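Camstead Tool Library
Progress report to the Bristach Fund, second period, through August

We said in our last report that the tool library would be open by spring. It opened in June. The lease on the Sunder Street unit took longer than the landlord promised and the landlord's promise took longer than the lease, but we have keys, a sign, and a bathroom that locks from the inside.

Lending

The grant agreement set a target of 1000 loans by the end of the second period. We reached it in August, with help from the heat, which sent most of Camstead outdoors to cut things down. Hedge trimmers are our best-loved item by a wide margin. The tile saw comes next, then the pressure washer. The item we argued over longest before buying, a floor sander, has gone out 2 times, and one of those was to us.

Late returns remain a feature of the service. Our reminder messages used to be polite and were ignored. They are now short and are ignored less. We have decided against fines for the moment, as the people who keep a ladder for a month tend to be the people who bring it back cleaner than they got it.

Repairs

We budgeted for sharpening and for extension cords. We did not budget for what a rented stump can do to a chainsaw. Four tools were written off in this period and the rest of the damage was handled at the bench. Spare parts for the older Vukadinović drills have to come by mail, and the supplier's idea of two days is generous to the supplier. We would steer any other library away from accepting them as donations, however nice the case is.

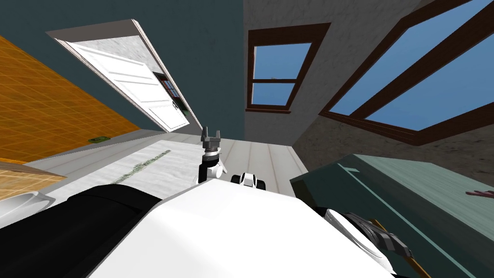 Borrowers were asked in August what they would change. One wrote that the opening hours were fine for people who retired at forty, and could we please try an evening. Fair enough. Starting next period we will stay open until 8 p.m. once a week and drop the Monday-style early shift, which so far has served chiefly to keep the staff coffee fresh.

Money

Spending is under plan on insurance and over plan on shelving. The first shelves were bought cheaply and behaved that way. We moved $2000 from the publicity line to replace them, as agreed with your office in July. Publicity has not suffered. Word gets around a town this size whether you pay it to or not, including word about the shelves.

Deposits are held in a separate account and have been reconciled. The difference came to $4 in our favor. We have not been able to explain it and would rather not try.

Still to do

The catalog is online but the search is fussy: it finds "wrench" and draws a blank on "wrenches." The loading ramp is waiting on a town permit. The beginner classes have been pushed into the next period, with basic plumbing first, going by the number of people who borrow a pipe wrench and then phone to ask which way it turns.

We are not asking for a change to the total award. We do ask that the ramp money be carried forward, along with our apologies for the spring estimate.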